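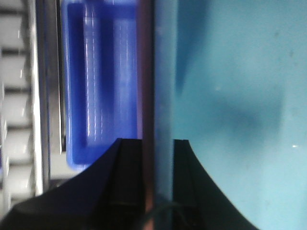 Chapter 2
How a Television Format Travels

What you will meet in this chapter

The difference between a programme and a format
What goes into a format bible
Options, licences and the flying producer
Why the same show feels different from one country to the next
Key terms: format, finished tape, paper format, bible, option, licence fee, local version

Starting point

Think of the last game show you watched right through to the end. You could probably explain it to a friend in under a minute: who plays, what they have to do, how they go out, what the winner takes home. You might hum the music as well, and do the host's catchphrase, and draw the set on the back of an envelope. Everything you have just passed on to your friend is part of the format. The episode you saw, with those players on that night, is the programme. Broadcasters buy and sell both, but they are very different things to own, and the second half of this book depends on your being able to tell them apart.

Chapter 1 followed a single drama from script to screen. Drama is a lovely place to begin, as we all know what a script is. Entertainment is stranger and (we think) even more fun to study. Much of what makes an entertainment show work is never written down by the people who first make it. It sits in the heads of the floor team and the edit producers, and in the habits they pick up over a long studio run. The trick of the format business is to get all that out of their heads and on to paper, so that a team in another country, who have never met them, can make the show and have it feel right.

Our main case study: Flongate

We shall follow one show the whole way through the chapter. Flongate is a studio quiz played by pairs, devised by a small production company called Womon and sold abroad by the distributor Fletevier. Each pair begins the game with 25 points and can only ever lose them. That is the heart of it! There is no way to climb back up, so every question is about what a pair can afford to drop. Players may "gate" one question per round, which passes it to their rivals at double the cost, and most of the shouting at home is about whether they should have done it sooner.

The first pilot was shot without an audience and it fell flat. Womon's team looked hard at the recording and decided that the rules were sound but that the silence was killing the gate. When a pair passed a question across, there had to be a gasp. For the second pilot they brought in 200 people, seated on both sides of the set, and moved the host's desk so that it no longer stood between the two pairs. Not one rule was altered. Keep this in mind when you come to section 2.3, where we ask whether a seating plan can be part of a format. (We say yes, and you are very welcome to argue.)
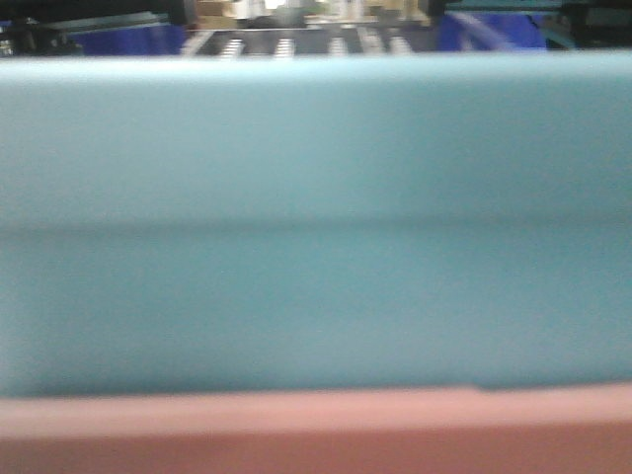
Figure 2.1 Teal surface with a paler band along its upper edge.

Programme, tape and format

A distributor such as Fletevier has several ways of earning money from a show. It may sell the finished episodes, often called finished tape even though tape has long gone from most buildings. The buyer adds subtitles or a new voice track and puts the episodes out as they are. This works well for drama, wildlife and cookery. It works less well for quizzes, where half the questions may mean nothing to viewers in another country. Try answering a round on someone else's school dinners or regional bus companies and you will soon see why.

The other route is to license the format. Here the buyer pays for the right to make its own version, with its own host, players and questions. The fee is usually worked out per episode and is often tied to the budget, so that a small channel making a modest daytime run pays less than a large one making a Saturday night event.

Before either side signs a licence there may be an option. An option gives the buyer a set time in which to think, test and look for a slot, during which the seller agrees not to offer the show to any other channel in that territory. Many options lapse without a single episode being made, and a sensible distributor plans for this.

A show that has been sold before it has ever been on air is known as a paper format. Buyers tend to be wary of these. A good idea on paper is cheap, and a proven audience is not. Flongate spent a full season as a paper format and found only one taker, the channel Robles, which asked for a taster recording before it would go any further.

Inside the bible

The bible is the document that travels with the licence. Students are often surprised by how large it is. The first bible for Flongate ran to over 600 pages, and most of it has nothing to do with the rules. There are floor plans and lighting notes. There is a long section on casting, with advice on how to tell a pair who enjoy bickering from a pair who will stop speaking to each other by the second round. There are sample call sheets, music cues, a running order, notes on what to do if a player walks off, and a page on how warm the studio should be.

There is also a chapter of mistakes, and we urge you to read the extract in section 2.4 before anything else. It lists the things Womon tried and dropped, including a third pair, a countdown clock and a prize that shrank while the players talked. Each entry says what happened and how the team put it right. A new producer's first instinct is nearly always to add a countdown clock, so this chapter saves everyone a good deal of time and money.

Before you read on

Choose an entertainment show you know well and write down its rules on one side of paper. Give the page to someone who has never seen the show and ask them to describe an episode back to you. Make a note of everything they get wrong. Keep your notes, as you will be using them to draft a short bible of your own at the end of section 2.4.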